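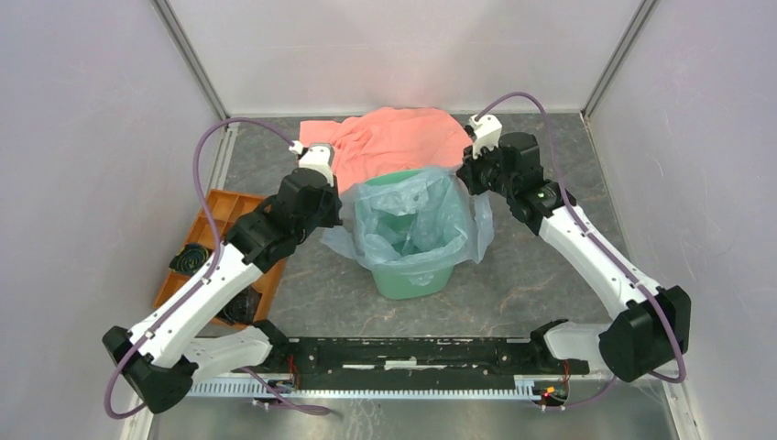 Flendik sorting set: bin, liners and divided tray

Product details

The set is made up of an open bin in mint green, a roll of light-blue liners and an orange tray with raised dividing ribs. The bin is made of plastic, and the liners are plastic film. The cloth shown with the set is not supplied.

Liners: translucent, 100 per roll. Fold the open end outwards over the rim and leave the surplus hanging on both sides. Press the film down to the base before first use. Some creasing inside the bin is normal and does not reduce capacity.

Tray: for small items that should be kept out of the bin, such as coiled leads. Stands flat beside the bin. Not suitable for liquids.

Care: wipe with a damp cloth and mild detergent. Do not use abrasive pads. Not dishwasher safe.

Spare liners are sold in packs of 2 rolls. Orders of 500 sets or more are quoted separately by Yesenia Villaseñor at Didemley. Delivery 7 working days.

Sheet revised June 2018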